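Yasmine Ait Ali would like you to stop apologizing to her about your garbage. People do it at parties. They hear that she spent a year writing a book about what households throw away, and they start confessing to yogurt cups.

"I'm not a priest," she says. "I rinse about half of mine."

The book, Timum, is named for the street where she began, 49 houses on a hill steep enough that the bins sometimes left on their own. She asked each household to keep a trash diary. Almost 100 people signed up, and by September she was down to the stubborn ones.

"You learn who's married to whom by the handwriting," she says. "One person writes 'packaging.' The other writes 'his packaging.'"

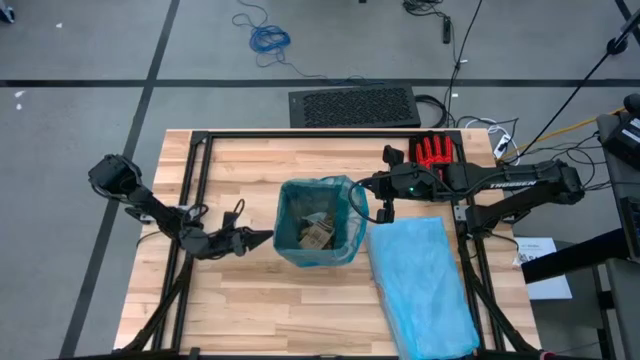
The cardboard question

What surprised her most was how much of the diaries concerned the boxes other things came in. One retired couple on Fonseca Court logged 175 of them and kept the good ones in the spare room, in case.

"In case of what, I asked. They looked at me like I'd asked what a roof was for."

She is less charmed by the plastic wrap inside the boxes, which her diarists described with real hatred. The angriest entry in the book runs two pages and concerns a pair of scissors sealed in a package that needed scissors.

Her editor, Davoud Jafarzadeh, wanted a chapter of advice. She resisted for months, then wrote one so short he assumed the file was broken.

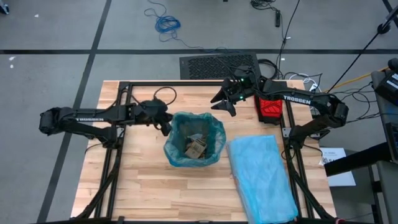

"It said to buy less and put the bin where you can reach it," she says. "He asked if I could get that up to 20 pages. I said I could use a bigger font."

They settled on a chapter about liners. Jafarzadeh, reached by phone, calls it the best thing in the book and admits he has read it only once. "She's very strong on folding the bag over the rim," he says. "My wife and I had been arguing about that since Hundine, and we left Hundine years ago."

Ait Ali's next book is about junk drawers. She has already been shown nine of them, all without asking.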